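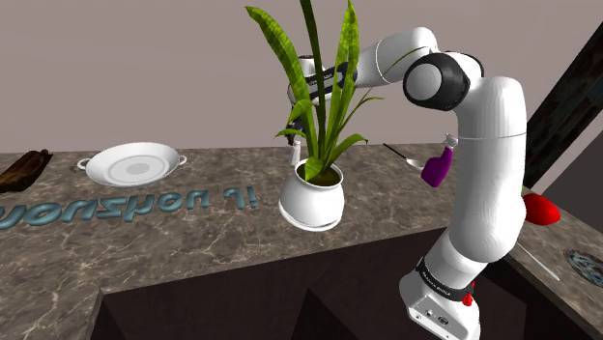 Dolwood Worktop Oil: Review
Reading time: 2 minutes

The Marnesby Household Panel applied Dolwood oil to untreated beech over 5 weeks. One tin covered the test surface twice. Water marks wiped away cleanly, although turmeric left a faint stain after 40 minutes. The smell lingered until the following morning. The panel recommends the product for kitchens in daily use.

Related reviews
Ladefoged bread bin
Vernulent descaler

Contact the Panel | © Marnesby Household Panel | Back to top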